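Nettoyer et nourrir le revêtement d'un fauteuil de massage

Un fauteuil de massage coûte le prix d'une petite voiture d'occasion et reçoit en général moins d'entretien que le grille-pain. On s'y affale en short, avec de la crème solaire, et au bout de deux étés l'appuie-tête colle à la nuque. Voici comment je procède avec mon Jindholm en similicuir. La méthode vaut pour le Herkum et la plupart des modèles à housse synthétique.

Ce qu'il faut
– deux chiffons en microfibre, clairs de préférence (un chiffon rouge finit toujours par laisser un souvenir)
– 500 ml d'eau tiède
– du savon neutre, sans parfum ni javel
– un lait d'entretien pour similicuir, j'utilise celui de Cirier
– un aspirateur avec l'embout brosse

1. Couper le courant
Ramenez le dossier en position droite, éteignez le fauteuil et débranchez la prise. Pornthip Ruangrit, qui a tenu un salon de massage assis pendant des années, m'a raconté le cas d'un client coincé par les airbags de mollets, l'éponge à la main. Il a eu droit au programme complet.

2. Aspirer
Passez l'embout brosse dans les plis, entre l'assise et les accoudoirs, puis au fond des bottes. Vous y retrouverez des miettes, une télécommande et peut-être un peu de votre dignité. Si la housse de dossier s'ouvre par une fermeture éclair, aspirez aussi dessous, mais sans toucher au tissu fin qui couvre les rouleaux.

3. Laver
Diluez une cuillère à café de savon dans l'eau, trempez le chiffon et essorez-le franchement. Travaillez de haut en bas, par petites surfaces. Rien ne doit couler vers les coutures, encore moins vers le boîtier de commande. Rincez avec un chiffon humide, puis laissez sécher une nuit, loin du radiateur.

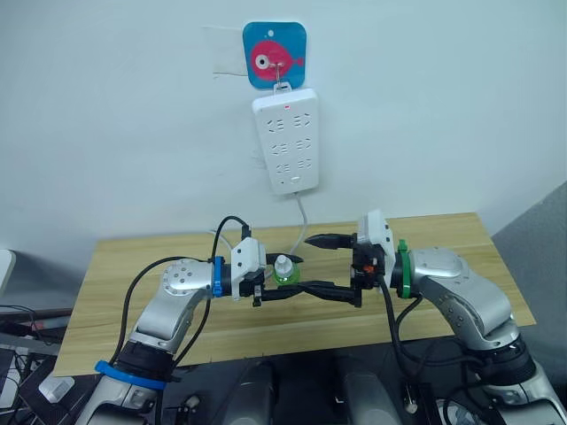
4. Nourrir le similicuir
Le lait s'applique sur un revêtement parfaitement sec, en couche fine. Une noisette suffit pour un accoudoir, et environ 50 ml pour le fauteuil entier. Si vous achetez le produit en bidon, transvasez-en un peu dans un petit flacon translucide à bouchon blanc, comme le vert de la photo : on voit le niveau baisser et on a la main moins lourde. Collez-y une étiquette. Faites pénétrer en cercles, attendez dix minutes et essuyez l'excédent, faute de quoi vous glisserez jusqu'au repose-pieds à la première séance.

5. Les taches tenaces
Pour l'encre de stylo, Aidan Geraghty, mon réparateur, tolère un coton à peine imbibé d'alcool ménager, essayé d'abord à l'arrière du siège. Le détachant Dobson m'a laissé une auréole mate que je cache désormais sous un plaid. Le plaid, lui, passe en machine à 30 degrés.

Lavage tous les deux mois, lait deux fois par an. Je fais le mien en avril, puis à l'automne, quand je remets le chauffage et que je redécouvre que j'ai un dos.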